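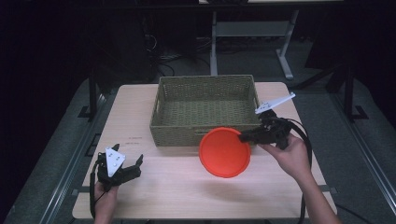
**Basket weaving** is the craft of working bendy plant stems, leaves, splints or roots (and these days paper cord and plastic strip too) into containers, mats and furniture. I've been keeping this page on my little wiki for a few years and I rewrite bits of it whenever I learn I had something wrong, so if you read it last spring, some of it has changed.

## How old is it?

Very old, and hard to pin down. Plant fiber rots, so what survives is mostly from dry caves, deserts and waterlogged ground. A lot of the early evidence is sideways evidence: a basket gets pressed into wet clay, the basket disappears, and the clay keeps the pattern for thousands of years. I love this so much. You can look at a dent in a broken pot and tell which way somebody was twisting their strands.

## The main types

People who write about baskets usually sort them by how they're built.

- **Coiled.** A bundle of grass or straw is wound around in a spiral and each row is stitched to the one before. Slow, tight, and very good for bowls.
- **Plaited.** Flat strips go over and under each other, at right angles or on the diagonal. Palm leaf and ash splint both suit it.
- **Twined.** Two or more flexible weavers twist around each other as they pass each upright.
- **Wicker, or stake-and-strand.** Stiff uprights with a thinner weaver running in and out. Willow is the classic.
- **Ribbed.** A hoop or two for the skeleton, ribs added in between, then weaving across the ribs. Some writers fold this one in with wicker. I don't, but I wouldn't fight over it.

Plenty of baskets mix these. A twined base with plaited sides is perfectly normal, and museum labels often settle for "woven."

## Materials

Willow gets most of the attention in Europe and North America. It's cut in winter when the leaves are down, sorted by length, and dried in bundles. Dried willow has to be soaked before you use it, and the old rule is a day per foot of length with the bark on – a rule I ignored exactly once, and I was picking snapped rods off the kitchen floor until 11 at night. Stripped willow soaks in an hour or two.

Rattan is a climbing palm from tropical Asia. The outer skin is sold as cane for chair seats and the core is sold as reed, and beginners nearly always start on reed. Black ash is a different animal altogether: the log is pounded along its length until the growth rings let go of each other, and the layers come off as long splints. Ash is in real trouble in North America from the emerald ash borer, a green beetle whose grubs tunnel under the bark, and weavers who depend on the tree have been saving seed and stockpiling splint.

Then there's pine needle, rush, sweetgrass, honeysuckle vine, birch bark, date palm, bamboo... I'll get to bamboo when I finish its own page.

## Borders and handles

The border is where most first baskets go wrong. In wicker work the stakes are bent over and tucked behind one another to lock everything in place, and a plain three-rod border takes me longer than the whole side. Plaited baskets often have a band lashed around the top instead.

Handles can be a single bow over the top, a pair of loops at the ends, or just a gap left in the wall for your fingers. Gaps are great on shelves – nothing sticks out. They do put a lot of strain on the rim, so a heavy log basket should have proper handles worked down into the sides.

## The Gova collection

My own interest started at the Gova craft museum, a two-room place with 896 baskets in its register and space to show maybe a tenth of them. The highest number in the book is 2971, which confused me until I learned the numbering is shared with the pottery and the farm tools. The Barkamis room has the field baskets, big ugly wonderful things patched with wire and string. The Ferreira room has the sewing baskets, bread baskets and a cradle.

Ask for the drawers! They're open in the afternoon and they hold the half-made pieces, which teach you more than the finished ones do.

## Care

Dust with a soft, dry brush. Keep baskets out of strong sun and away from radiators, and don't lift an old one by the handle. Woodworm leaves small round holes and a fine powder underneath. I put anything suspicious in a sealed bag in the freezer for two weeks.

## To do

- Check the spelling of Gerel, the village where the rush mats come from. I've seen it with two Rs.
- Write up twined bases
- Fix the link to the bamboo page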